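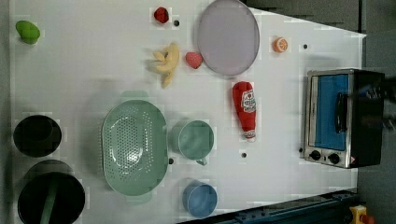 The play kitchen, sorted

By Capucine Joly

Every December the same thing. New play food arrives, old play food goes under the sofa, and somebody treads on a strawberry at 7 in the morning.

Jyoti Singhal runs Hokora, a toy library with 200 families on its books, and her advice is blunt. Tip it all out on a table. Everything. Then look.

Pots with pots. Cups and mugs together. Fruit in one bowl – or in the colander, which does nicely as a fruit bowl untill someone wants to drain pretend pasta.

Bottles are the sticking point. Ketchup goes missing more than anything else she lends, and children mind. A banana can stand in for most things, even a phone. Ketchup can't.

The toaster oven? Leave it out. Too big for the box, and it's what they go to first. Plates can live on top.

Sylvain Marchal, father of 2, tried it over a weekend. Took him an hour. "Then they made me a peach on toast," he says. "Without teh toast."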